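Killing the purple cast from LED shop lights

Quick one. Got asked this again in September so writing it down.

Cheap grow-type LEDs and party strips wreck white. Your eye gets used to it, the camera doesn't. Auto white balance mostly gives up. Fix as much as you can before you open any editor.

What you need: a gray card, a phone or camera that shoots raw, a plain desk lamp.

Step 1. Turn off everything you can. Strips first. Then see whats left.

Step 2. Card goes flat where your subject will be. Shoot it. Don't move the lights after this, you'd have to start over.

Step 3. Set custom white balance off that shot. On the Brellero app it's under Color, then Measure. Takes a second.

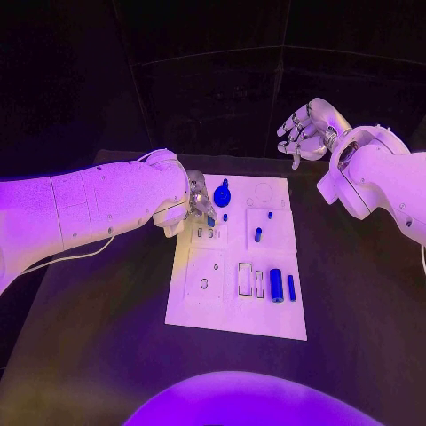

White board under violet light, a bit of yellow at lower left.

Step 4. Mixed light? Pick one. Two colors of light in one shot can't be balanced with one slider – you fix one side and the other goes green. Kill the weaker source or mask it later.

Step 5. In the editor, eyedropper on the card, then tint toward green a little at a time. If it's pure violet there may be nothing in the green channel to bring back. Go black and white and move on.

Shutter: banding shows up fast with cheap drivers. I stay slow, tripod, and check at full zoom. ISO 1000 was fine for me, higher got blotchy in teh shadows.

Arlindo Tavares wrote in to say a sheet of white foam board bounced off the desk lamp does half the job. Tried it, agree. Mine is from the art store in Wullville.

Save the balance as a preset. Name it after the room, you'll forget otherwise.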